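Field Monitor and Resident Liaison – Tarero Valley Well Watch

Part-time, fixed term, possible extension
Reports to: Eusebio Grajales, program coordinator
Start: September

About the work

Tarero Valley Well Watch is a resident-run group that tests private drinking water near oil and gas sites. We began sampling when Endetti Energy filed its first permit applications on the east side of the valley. The company now has 12 permitted gas wells between the county road and the creek, and has asked the state for permission to put in a disposal well at the old Istden quarry.

Many households here have no public water line. They drink from wells drilled by their parents or grandparents, and most of those wells had never been tested for methane, chloride, barium or anything else a lawyer would later ask for. Our job is to get baseline results on record before drilling starts and to keep testing at the same taps afterward. We publish the numbers whether they help our case or hurt it. Households may ask to be listed by road only.

We are opposed to the disposal well and have said so at both public hearings. You do not have to share that view to do this job. You do have to follow the sampling protocol the same way at every house, including houses where the owner has signed a lease and thinks we are wasting our time.

What you will do

Collect water samples from private wells on a set route, 10 households in each round. Each visit means purging the line, taking field readings, filling and labeling bottles, and completing the chain-of-custody form on site.

Drive samples to the El Fassi laboratory the same day. The lab stops receiving at 4 p.m. and will not hold the door.

Read and log 2 continuous air monitors, one at the quarry fence line and one behind the Istden fire hall. Change filters when due and write down anything that might affect the readings, such as burning brush, truck idling or road work.

Keep a log of truck traffic, flaring, odor and noise complaints phoned in by residents, and call people back. Some callers will be upset. Some will want medical advice, which we do not give. There is a referral sheet for that.

Explain results to households in plain words. A lab sheet with a column of "ND" down one side worries people more than you might expect.

Help set up for the open meetings, which are at 7 p.m. in the grange hall. You will give a short update on sampling and take questions. Endetti sends someone to most of these meetings. Be civil.

What we are looking for

Required:

A valid driver's license and a vehicle that can manage gravel roads in winter. Mileage is paid at the county rate.
Careful handwriting or careful typing, and a habit of filling in every box on a form.
Able to carry a loaded cooler up porch steps and across uneven ground.
Comfortable around dogs, or at least willing to wait in the car until someone comes out.
Able to keep private what you hear and see in people's homes.

Helpful but not required:

Experience with water sampling, well drilling, plumbing, lab work, farm inspection or meter reading.
Spanish. Several families on the south loop prefer it.
Some knowledge of how state oil and gas permits are noticed and appealed.

A degree is not needed. Our last monitor came to us from a feed store and did the job well. We train on the protocol and you will shadow Eusebio for a full round before going out alone.

Conflicts

Tell us in your application if you or anyone in your household holds a mineral lease, receives royalties, or has worked for Endetti or one of its contractors. A yes does not rule you out. We need it on paper, as the other side will ask. You may not buy, sell or sign a lease in the monitoring area during the term of the job, and you may not sample at your own house or a relative's.

Hours and pay

Two sampling days most weeks, plus time for data entry and calls, which can be done from home. The contract runs for eight months. Evening meetings are paid at the same rate as daytime work. We pay hourly, and the rate is listed in the packet along with the budget it comes from. There is no health coverage – we are too small to offer it, and we would sooner say so now than at the interview.

We supply the cooler, bottles, gloves, meters, calibration solutions, a phone for resident calls and a safety vest. Please do not wear the vest inside the quarry fence. We have no permission to be there, and a monitor found on Endetti property would set back the whole program. All readings are taken from the public road or from land where the owner has signed an access form.

Office

Our room is on the upper floor of the grange building. There are stairs and no elevator. If stairs are a problem, let us know – training can be held in the downstairs hall, and nearly all of the desk work can be done elsewhere.

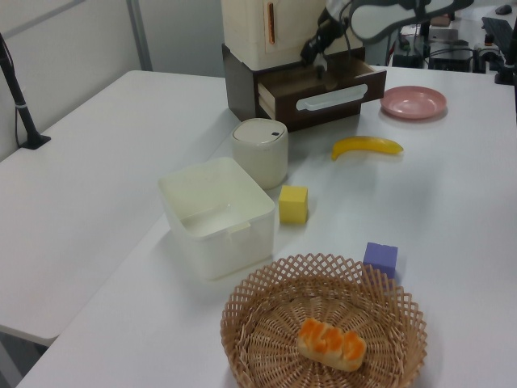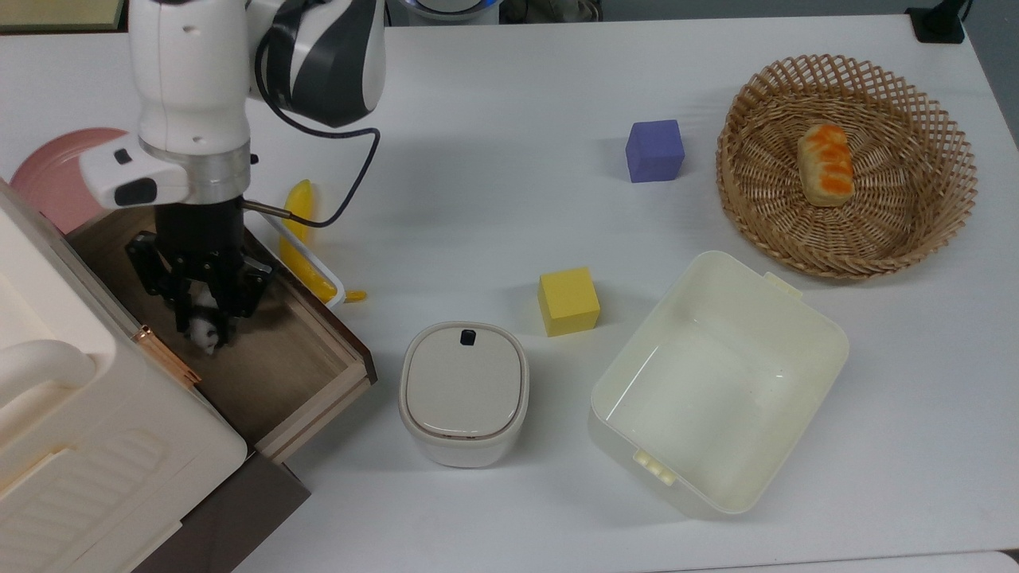 How to apply

Send us a letter of no more than one page, a list of past jobs paid or unpaid, and the names of two people we can call. The letter should say which days you could drive the route and whether you have anything to report under Conflicts. Paper applications can go through the slot in the grange door, marked "Well Watch." The packet, with the sampling protocol, the route map and a blank custody form, is on the table inside the front entrance from 8 a.m. until the building is locked for the evening.

Interviews will be held in person. Part of the interview is a practice sample at the kitchen tap downstairs, using the written protocol. We are not looking for speed. You may stop and reread the sheet as often as you like.

Everyone who applies will get an answer. If you would like to help but cannot take on regular hours, mark your letter "substitute" and we will keep it for days when the monitor is sick or the road is out at the Istden bridge. Substitutes are trained the same way and paid at the same rate.

Questions about the job go to Eusebio Grajales. Leave a message at the office with a number and a good time to call.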